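Tooling notes: dropping stale wrist frames before they reach the policy

The April release of the Clakar control stack changed how camera streams are merged, and several sites have asked what the new buffer does and whether old configs still work. Old configs load. They will log a warning until the key sync_mode is set by hand.

Before the change, each control step took the latest frame from every camera and passed the set on. The fixed camera and the wrist camera run on separate clocks, so the two views in one step could disagree by as much as 74 ms. For slow table work this rarely mattered. It mattered during the last part of an approach, where the wrist view changes quickly and the fixed view hardly changes at all.

Nhung Hà at the Wunddale lab traced the problem in a kitchen task that uses a knife in a holder, a banana and a cutting board.

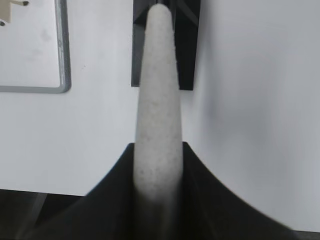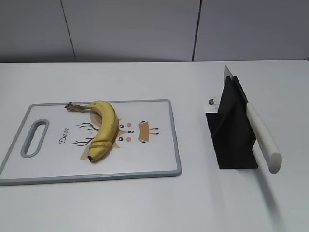

The merge step now keeps a short ring buffer per camera, 7 frames deep by default, and picks the set with the smallest spread in capture time. If the spread is still over the limit, the step is marked stale and the controller holds its last command. Three stale steps in a row trigger a soft stop.

Replaying 2438 logged control steps through the new code marked 73 as stale. Most of them fell in a few bursts, all during log rotation on the host. Moving the logger to its own process is the proper fix and is planned for the next release. Until then, put logs on a separate disk if you have one.

Two known issues. The Astar viewer still sorts by arrival time, so its timeline will not match the merged set; use the capture_ts column when comparing. The Đàm planner adapter ignores the stale flag entirely. A patch is in review, and sites that use the adapter should stay on the old merge until it lands.

Timestamps must come from the camera driver. If your driver reports only arrival time, set sync_mode to latest, which keeps the former behavior and silences the warning.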